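Gwenaël Masson
Thread on desk lamps, mostly small ones. I have been sorting lighting for the benches at Sustport since August and have opinions.

Start with the shade. A bell shape throws a cone, and the width of the cone depends on how deep the bulb sits. Measure the depth before you buy a bulb. Ours wanted one no longer than 3 inches.

Output: 700 lumens is plenty for reading and soldering. Above that you get glare off anything lacquered.
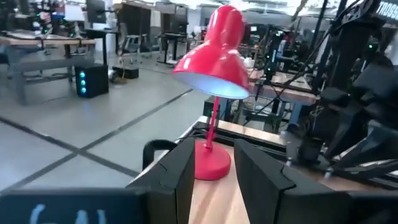 Color of the finish matters less than color of the inside. A dark interior eats light. A pale one sends it back down to the work – the red lamp has a bluish-white lining, and I would pick that over bare metal. The gloss on the outside is a matter of taste. It does show fingerprints.

Bases. Round and domed is fine if there is weight in it. Test: tilt the lamp 19 degrees and let go. If it comes back, keep it. If the arm is thin, run the test with the shade pointing outward, the worst case.

Gilles Bailly asked about clamp lamps. Good on a thick edge, bad on anything that flexes. I took two off the Nitow bench for that reason.

Cord length: 24 inches from base to switch is too far. You end up feeling along the table in the dark.

Next up is bulbs, once Carola Petersen gives me back the light meter.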